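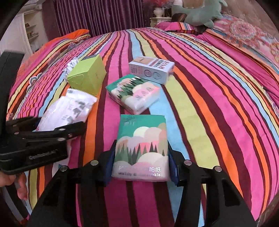

Posted by dosefinding_k, July
Forum: Regulation and Ethics > Consent

Skirham has put out its draft rules on deferred consent for emergency trials. Section 8 lets a site enroll an unconscious patient and seek consent up to 8 hours after the first dose. I think the window is too long. Comments?

ward_pharm
Depends on the drug. For a single bolus, the length of the window changes nothing, as exposure is complete in minutes. For an infusion it matters a lot.

dosefinding_k
The draft doesn't separate the two. That is my objection.

ulard_sites
We ran under similar terms at Ulard with 700 patients. A shorter window sounds stricter, but you end up asking relatives in a hallway while the patient is still being stabilized. I wouldn't call that consent.

tabulate
Then the draft should say "as soon as practicable" and keep the hours as a ceiling. Read 8 with Annex 2. The annex already has that wording, but it only covers devices.

ward_pharm
Annex 2 is guidance. It doesn't bind the site.

tabulate
It binds if the protocol cites it. Ours does.

ulard_sites
Still disagree on the infusion point. Stopping halfway can carry its own risk, and the draft is silent on who decides.

dosefinding_k
Agreed on that last part. I'm sending in a comment asking for a named decision maker and separate text for infusions. Will post the wording once it's filed.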